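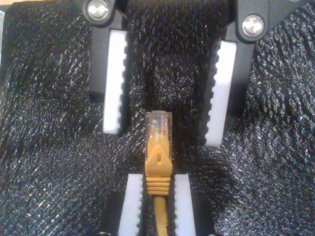 ok so I finally got wired internet in the back bedroom and I have Thoughts. thread, I guess

background: I rent the top floor of an old house in Sovitlow. plaster walls, the kind with metal mesh inside. the router lives in the front hall and wifi just gives up somewhere around the bathroom door. my work calls all happen in the back bedroom. you see the problem

for two years I told everyone "sorry, my connection is weird" and then sat there frozen with my mouth open. my coworkers have a folder of screenshots. I have asked to see the folder. they said no

first thing I tried was an extender. the Lellent one, the little white box with the blinking light. it did extend something! my phone would show full bars and then load absolutely nothing. back in the drawer it went

next I called my provider (Berhe, if you're local you already sighed) and was on hold for 35 minutes. the hold music is one song. it has a saxophone part. I can hum the whole thing for you

the guy who picked up was super nice and also wanted to sell me a faster plan. faster plan, same walls! I said no thank you and he said fair enough, and then we talked about his dog for a bit

so, cable. I measured the route with a ball of yarn, hall to bedroom along the baseboard, up and over one door frame, and then did the math three times and still bought one that was too short. went back for a longer one. please leave slack for corners, corners eat so much cable
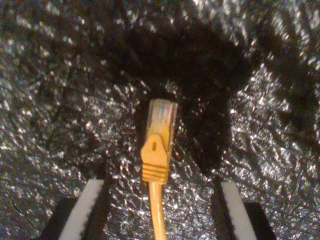 the door frame took me a whole evening. those little nail-in clips do NOT like old trim, it's hard as a rock and I bent 7 nails before I drilled tiny starter holes. after that it was easy and even kind of relaxing. had a podcast on, had a snack, very good evening

also if you rent, ask first. my landlord was fine with clips on the baseboard but didn't want any holes through walls, so mine goes under the bedroom door. there's a decent gap under there. if yours is tight, look up flat cable before you do anything else

my laptop doesn't have a network port (of course it doesn't) so I got a USB adapter from Satutance, the plain gray one. plugged it in, laptop saw it right away, turned wifi off just to be sure, and joined my morning call

I didn't freeze once!! someone asked if I got a new camera. nope, same camera, you're just seeing more than four frames of me

only complaint so far is the cat, who thinks the stretch by the closet is hers now. I'm going to put a cover strip over that part this weekend, will post how it goes

a couple people asked about painting the clips to match the trim. haven't tried it! if you have, tell me what paint you used, mine is that creamy yellowish white every old house has and I can't find a match anywhere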